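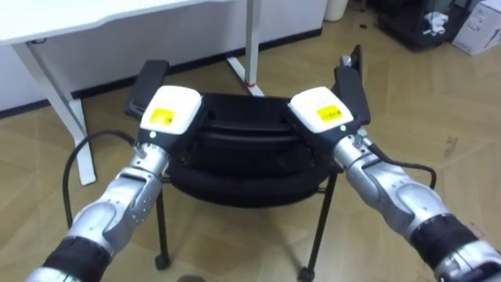

Head camera view, both grippers pressing on the object as it rests on a stool.

Flosholm two-arm teleoperation set

Version 1.2, 11 May 2021
Maintainer: Štěpánka Machala
Collection: Radomír Danko, Anežka Polák, Faraji Were
Conversion scripts: Jarmila Vávra

What is in it

The set has 1,556 episodes of a two-arm robot handling bulky objects with both grippers at once. Every episode was driven by a person using remote control, with one hand controller per arm. There are no scripted motions and no episodes from a trained policy.

Each episode covers one task from start to finish: approach, contact on both sides, then a lift, a turn or a short carry. Objects differ in size and stiffness. Soft ones are harder than they look, as the two sides give way at different rates and the operator has to keep correcting.

Tasks

lift_hold: squeeze from left and right, raise, hold, set back down
turn_in_place: squeeze, rotate a quarter turn, release
move_across: lift from one support and set down on another
regrasp: release on one side only, take a new hold, lift

The task name is stored with each episode. There is also a free text line typed in by the operator, in English, with spelling left as it was.

Operators

Three people drove the robot. Their names are replaced by op_a, op_b and op_c in the files, and the letters don't follow the order of the list at the top. All three practiced for 20 hours before any episode was kept. You will see a difference in style anyway – op_b closes both grippers together, the other two tend to touch with the left first.

Files

One folder per episode:

head.mp4 – color video from the head camera
state.csv – joint positions and gripper openings, both arms
command.csv – what the operator's controllers sent
meta.json – task, operator letter, object id, success flag, note

Left and right are always the robot's own left and right. Joint angles are in radians. Gripper opening runs from 0 (closed) to 1 (fully open). Timestamps are seconds from the start of the episode and are shared by both CSV files. The video has its own start offset, stored in meta.json as video_offset. Add it before lining anything up.

Success flag

Set by the operator right after the episode and checked later by a second person from the video. Where the two disagreed, the flag is "unclear". Failed episodes are included. Filter them out yourself if you only want clean demonstrations for imitation learning, but the regrasp task has a lot of useful recoveries among them.

Known problems

In 18 episodes the right gripper opening is stuck at its last value for part of the recording. They are listed in bad_gripper.txt.

Cables at the wrists come into the head view and move with the arms. We did not mask them.

Object ids 07 and 12 were swapped in version 1.0. Fixed in 1.1.

The contact itself is often hidden behind the gripper, so don't rely on video alone to find the moment of touch. A jump between command and state is the better sign.

Splits

train.txt and test.txt are in the top folder. The test split holds out whole objects, 16 in all, and none of them appear in training.

Loading

Python 3.7 or later. Run fava_check.py on the folder first, it reports missing files and stops. Then use load_episode() in fava_io.py.

Questions and corrections go to Štěpánka.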